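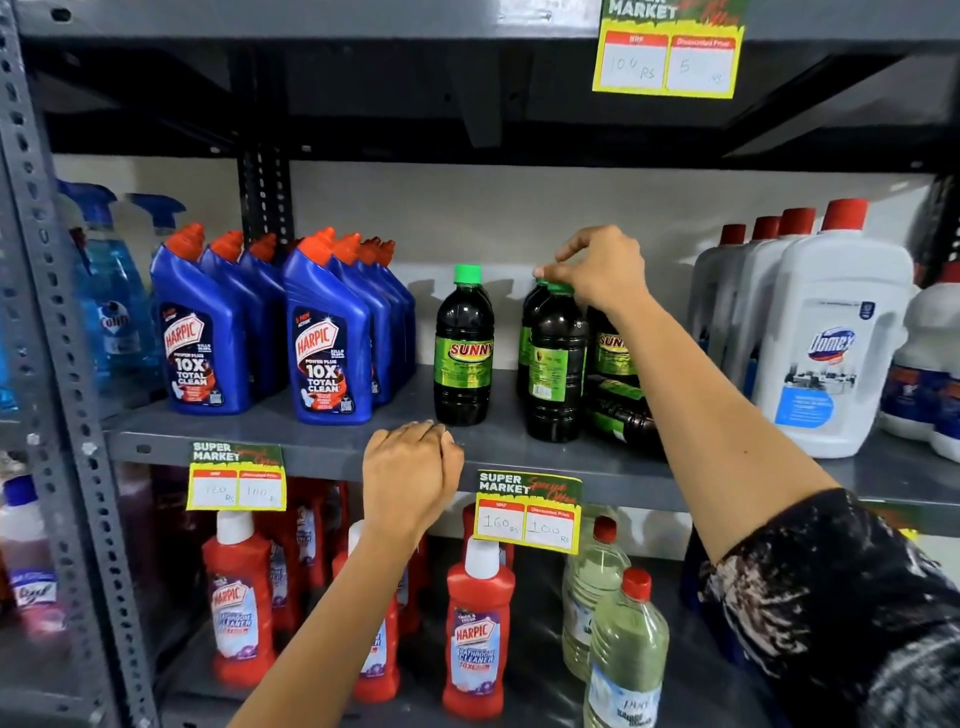
**p. 69**

July 7, 2006

Shelf day at Sterkham! I have been putting off the cleaning aisle for ages and this morning I finally got stuck into it. The middle shelf of the grey unit is the one people mess up most, so I started there. Blue glass cleaner on the left, then the Harpic with those orange caps you can spot from the door, then the Sunny with the green caps. I like the Sunny bottles best - dark brown with that loud green label, very cheerful for a cleaning product.

I kept turning bottles so the labels faced out and then changing my mind about the spacing. Do they go tight together or with a little gap? At Hosoda they always had a gap, and I still think it looks nicer, but we don't have the room.

The tag up top says 104 Rs MRP, in handwriting a lot neater than mine. Must buy a new marker before I do any more tags.

Knees are sore from the bottom shelves. Had lunch late, rice and the last of the pickle (should have saved some). Tomorrow it's dish soap and sponges, and roughly 3 boxes in the back that I haven't even opened yet - I want the sponges up higher this time.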